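The Recycling Problem

The rule sheet for the Zandley round was four pages long and Umut Sarıgül had read it enough times to find two errors in the scoring table. Bottles went in the bin. A bottle in the bin was worth points. A bottle on the floor was a deduction, and a bottle still on the table at the end of the run was worth nothing. The teams did not get to choose how the bottles were laid out. A judge would tip them from a box.

The club met in the old darkroom behind the physics lab, where the sink still worked and the extractor fan did not. It was February. The heating shut off at four and the club started at half past three, so there was half an hour of warm work and then a longer stretch of cold work. Umut logged the room temperature at the start and end of every session because he believed the servos behaved differently below a certain point. He had 11 sessions of data. The effect was small and he had not decided whether it was real.

The software was called Pluvovari. It had been named by a student who had since graduated and left no explanation in the comments. It took demonstrations, trained a policy on them overnight on the machine in the lab, and played the policy back on the arms the next day. By the second week of the month they had 248 demonstrations. Of these, Umut trusted 65.

"That's not enough," said Dell, who did most of the demonstrations and took the number personally.

"It's what's clean."

"What's wrong with the rest?"

He opened the spreadsheet. He had a column for this. In a large share of the early runs, the operator had grabbed the bottle, lost it, and grabbed it again. The policy had learned all three steps. It now picked up a bottle, let go of it, and picked it up a second time, with the same pause in between each time. It did this even when the first grip was good.

Dell watched the playback twice.

"It's doing me," she said.

"Yes."

"I do that little wait."

"About six tenths of a second. You're checking whether it's going to slip."

She sat down on the stool by the sink. After a while she asked if the wait could be cut out of the recordings, and Umut said it could, but then the arm would be moving at the wrong speed on either side of the cut and it would learn that too. The better fix was to record again. She said she had a chemistry test on Friday. He said he knew.

They recorded again.

The procedure was fixed by then. One person sat at the leader arms and moved them by hand, and the follower arms on the table copied the motion. The other person reset the bottles between runs, read the joint currents off the laptop, and called the start. Each run had a time limit. If the operator fumbled a grip, the run was thrown out on the spot and the number went to the next attempt. Umut had argued for this. Dell had argued against it, on the grounds that a policy which had never seen a mistake would have no idea what to do after one. Both arguments were in the notebook, dated and initialed, with a line ruled underneath and nothing written below the line.

The left arm was the good one. The right arm had a wrist joint that ran warm and a fraction of a degree of backlash that nobody had been able to shim out. When both grippers went into the same group of bottles, the left would arrive where it was told and the right would arrive a little low. On an upright bottle this did not matter. On a bottle lying down it meant that the lower finger touched the table first and the bottle rolled.

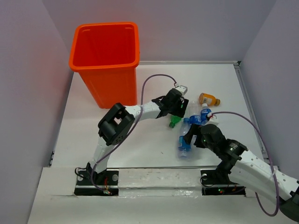
Dell's view was that the two arms should never be in the pile together. One should wait. Umut's view was that waiting cost four seconds per bottle and that the Zamora team, who had won the previous year, did not wait. He had watched the recording of their final. Their arms crossed over each other without touching and put down bottles at a rate he had worked out with a stopwatch and did not like to say aloud.

"Zamora has a faculty adviser who does this for a living," Dell said.

"That's not a technical difference."

"It's the biggest technical difference there is."

Their own adviser was Mr. Prewitt, who taught shop. He came in at five to make sure the lights would be turned off. He looked at the table for some time with his hands in his jacket pockets.

"Why's it going for the middle one?" he said.

"It isn't choosing," Umut said. "It's reproducing the distribution of the demonstrations."

"But the middle one's got something on either side of it. If I was doing that I'd take an outside one. Give myself room."

Umut started to explain that the operator's choice of target was treated as noise, and that over a sufficient number of runs it would average out. He got as far as the word noise. Then he went back to the spreadsheet, added a column, and asked Dell to go through the recordings with him and say which bottle she had gone for first.

It took until almost seven. Mr. Prewitt stayed, and sanded a chair leg.

The result was plain enough that he did not bother with statistics. In the clean runs Dell had gone for the bottle nearest the left gripper wherever it happened to lie in the group. In the bad runs she had more often gone for the one in the middle. She said she hadn't known she was doing it. She said that the middle one just looked like the one you were supposed to pick up.

So the fumbles were mostly downstream. The grip had failed because the fingers had no room to open, and the fingers had no room because of a decision made a second earlier that had not been recorded as a decision. Umut wrote this in the notebook in one sentence. He wrote P. next to it, for Prewitt, and after some thought he ruled a line underneath.

They changed the procedure. The operator would take the outside bottle on the left with the left arm. The right arm would hold above the pile until the left had lifted clear, and then take the outside bottle on the right. It was not quite Dell's rule and it was not quite his. It cost under two seconds per bottle by the stopwatch. He told the right arm to aim three millimeters high, which was not a repair, and he labeled it in the code as not a repair so that whoever had the arm next year would know.

The retrain used every clean run they had, old and new. Umut started it Thursday night from his kitchen and checked the loss curve once before bed and once at ten past three in the morning. It went down and flattened out at a value slightly worse than the last one. He lay awake and considered what that meant. It could mean the model was worse. It could mean that the new data was harder to memorize and the model was therefore better. The curve did not distinguish between these.

Dell came in after her chemistry test. He did not ask about it and she said it had been fine.

They ran the policy with one bottle, then two. On the first run with a full set the left arm went out, closed on the outside bottle, and lifted. There was no pause. The right arm held where it was supposed to hold. The bottle went over the rim of the bin and knocked against the inside. The right arm came down, touched nothing it shouldn't have, and closed.

Then it stopped. The wrist had faulted on temperature. The laptop printed the error and the arm hung there with the bottle in its grip until Umut cut the power and Dell got a hand underneath.

"How hot?" she said.

He read it out. It was over the limit by one degree.

"In here," she said. She had her coat on. They both did.

He looked up the part. The replacement motor came from a supplier called Walilness, with a lead time that ended after the competition. There was a used one for less. There was also the left arm's spare, which they had been saving, and which would fit if the horn was swapped over and the offset calibrated again from zero. That would mean the three millimeters was wrong. It might mean that everything recorded on the old wrist was a little bit wrong as well.

"Would it still work?" Dell asked.

"I don't know. It learned on a bad wrist. It might have learned to expect one."

"So we'd be giving it a good wrist and it would miss."

"It might miss high."

She thought about this. Outside in the lab someone was putting stools up on the benches, one after another.

"How long to calibrate?"

"Forty minutes. If the horn comes off."

The horn did not come off. Mr. Prewitt was called in from the shop with a puller and got it off with a quarter turn, and held the screws in his palm while Umut seated the new motor. Dell routed the cable. At twenty to six they powered it up, and the joint moved through its range with a sound that was different from the old one, lighter and more even. Umut listened to it go through twice more than the calibration called for.

He set the offset back to zero. He saved a copy of the old value in a separate file.

"Who's resetting?" he said.

"I'll reset. You call it."

She tipped the bottles out of the box the way a judge would, without looking, and stepped back from the table. One of them was still rolling. He waited for it to stop, then called the start.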